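Eddale Heat Pack, large

Hello, Sunita Bhatt here. I sew these at Cloma, my little workroom, and the Eddale is the one I keep for myself (I've had mine on my shoulders every Thursday after choir for years now!). It's a long, soft pack filled with whole wheat, stitched into channels so the grain doesn't all slump to one end the moment you stand up.

The filling weighs 800 g, and I do think the weight is half the pleasure. The outer cover is brushed cotton and comes off for washing at 30 or so, whatever your machine calls cool. Please don't wash the inner bag, it will sprout or go musty, and yes, I've done it.

Colours: Moss, Oatmeal, Brick
Scent: plain, or lavender if you ask
Postage: 2 working days once it's sewn
Returns: 14 days, unused please

I only made 200 this winter and the Brick ones are going quickly. More cloth is due in January. If you want something smaller for hands or a sore jaw, have a look at the Dinow, same wheat, same cotton, fits in a coat pocket.

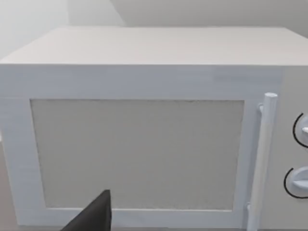
Heating takes up to two minutes on a medium setting, then give it a shake and test it on your wrist before it goes anywhere near your neck. Start with less if your oven is a fierce one. Let it cool completely between goes, laid out flat somewhere clean and dry. A bare microwave top like the one in the picture is a handy spot, once the oven's finished and as long as your maker's instructions don't mind things being put there.

Spare covers are sold separately, and they fit the older Singhal pack too.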